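3.2 Work surfaces in shared rooms
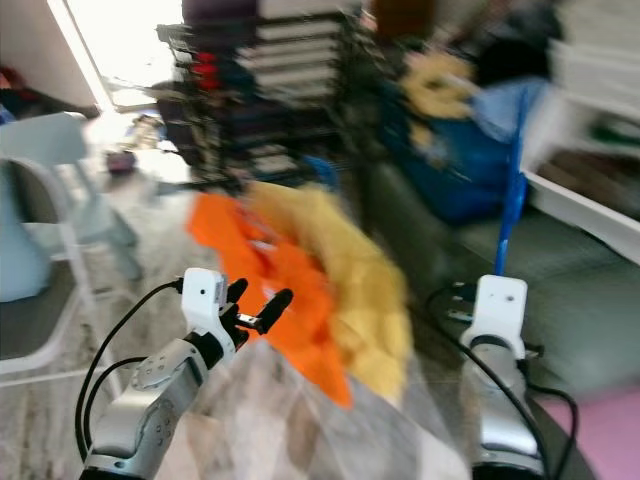 Figure 2. A pale tabletop with a faint mottled grey pattern.

When we began asking people in Meltmont how they felt about the tables they share with others, we had expected to hear mostly about size, and perhaps a little about wobbling. What came back, in over 70 of the 429 replies, was a good deal of talk about colour and pattern, and we were very glad of it. People who did puzzles or sewing tended to like a plain, light top, as small pieces were easier to find on it. Those who ate at the same table leaned the other way, and several wrote at length — and with real affection — about speckled or mottled tops that had forgiven years of crumbs and tea rings.

Pale tops with a soft grey pattern (Figure 2) sat somewhere between the two camps. In the Ullo reading room, where we spent 10 mornings in August, readers described tops of this sort as "restful" and "easy on the eyes", though one felt they made the room a touch chilly in winter. We did not ask about cleaning in the first round of letters, which we now rather regret, and the second round, sent only to households in Laing, takes it up in Section 4.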